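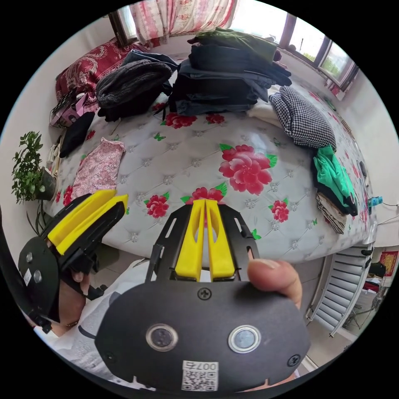 Pralent Hand-Held Gripper Kit: purchasing notes

Maintained by Tiago Louro. Last revised in May.

Contents
kits.csv: one row per item, with supplier, unit price and lead time
spares.csv: parts that wear out or go missing
plan.txt: order schedule for the next round

What a kit covers
One kit equips one operator for two-handed work in a home, mostly folding and sorting clothes on a bed. It holds 2 grippers, a strap, charging cables and a hard case. Yellow fingers are listed separately in spares.csv.

Budget
The current round pays for 4 kits at 537 each, ordered from Jolorari. Shipping is not in that price. Brilon quoted lower for the case alone, but their minimum order is 50, so we stayed with the bundled one.

Before ordering
Check the QR label number of every gripper you already have against kits.csv. Duplicate rows caused an extra order last time. Orders sent after Friday noon go out the following week.

Known gaps
Storage cards are paid from the Baldursdóttir account and do not appear in these files. Prices exclude tax. The lead time column is blank for screws and lens covers.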